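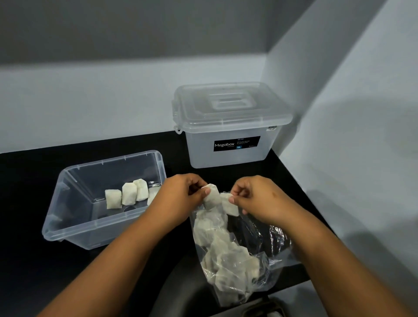

6.4 Recovering from Fault 117 (Pick Lost)

Fault 117 means the Jestitz closed its gripper on a sachet, lifted, and found itself holding nothing. It will try this 6 times before admitting defeat. The arm then stops over the bag, the amber light flashes, and the tub waits for you to finish the row by hand.

CAUTION: A stopped arm is still a powered arm. During the Kuvville trials one operator reached in with the amber light flashing, the bag shifted, the sensor saw a sachet, and the arm resumed its work with her sleeve. Always complete steps 1 to 3 before you reach over the counter.

1. Press HOLD on the pendant. Wait for the light to turn solid red.

2. Turn the key to MANUAL and remove it. Put it in your pocket. The counter is where the last two keys went missing.

3. Push the arm back by its elbow until it clicks into the park bracket. If it pushes back, return to step 1.

4. Open the mouth of the bag fully. A slack bag folds over itself, and the gripper is very fond of picking up plastic.

5. Take sachets from the top of the pile, pinching them near a sealed edge. Do not dig.

6. Stand them side by side in the open tub, continuing the row the robot started. Keep them upright. The robot checks your work on restart and is not gracious about it.

7. Clear the counter of loose sachets, then take your hands out of the cell.

8. Insert the key, turn it to AUTO and press RESUME. Keep clear while the arm leaves the bracket.

NOTE: Lidded boxes may stay at the back of the counter, provided they touch the wall. A shiny lid closer in can be mistaken for a tub, and the arm will set sachets down on it with great care.

NOTE: Firmware before the November release does not reset the retry counter after a manual fill. If Fault 117 returns on the very first pick, hold RESET for 2 seconds and repeat step 8.

If the fault comes back within 600 cycles, stop using the cell – the suction filter is probably clogged, and filling more tubs by hand will only hide it. Lock out the power, tag the key switch and write the fault in the Asadi log. Remzi Yaman at Ilance handles filter replacements and will ask for the log first.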